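Lab 3 Handout: Two-Arm Sorting
Introduction to Robotics, Hindex Lab – Sep 12, 2024
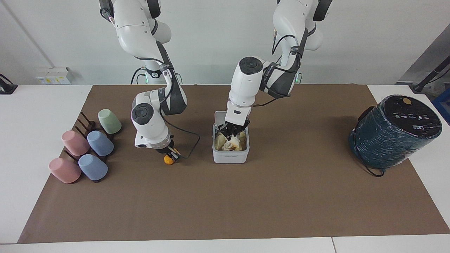
Figure 1. Both arms at work over the mat, left gripper in the white container.

In Lab 2 you moved one arm at a time. In this lab you control both arms together and record your runs for the Skimum project. Teams of up to 5 share one station.

Read this before your session:

Left and right are named from the robot's side. In Figure 1 the robot's right arm is on the left of the picture. Write your log the same way. Mixed-up labels were the most common error in May.

Setup
Check that the green light near the base of each arm is on. Leave the cup rack and the other items on the mat where they are – they are obstacles, and your paths have to go around them. Keep cables clear of the grippers.

Task
Move the crumpled items out of the container with the left arm. Use the right arm for the small object. Lower the left gripper straight down. Coming in at an angle pushes the container across the mat, and the run has to be restarted.

Each run lasts 78 seconds. Complete 18 runs per team and change operators after every 3.

What to hand in
Your run log, one plot of gripper height against time for each arm, and a half page on where the two arms got in each other's way. If a run failed, include it and say at what point it went wrong.

Reading for next week: the Cudholm notes on shared workspaces, sections 1 and 2. Skip the proof at the end of section 2.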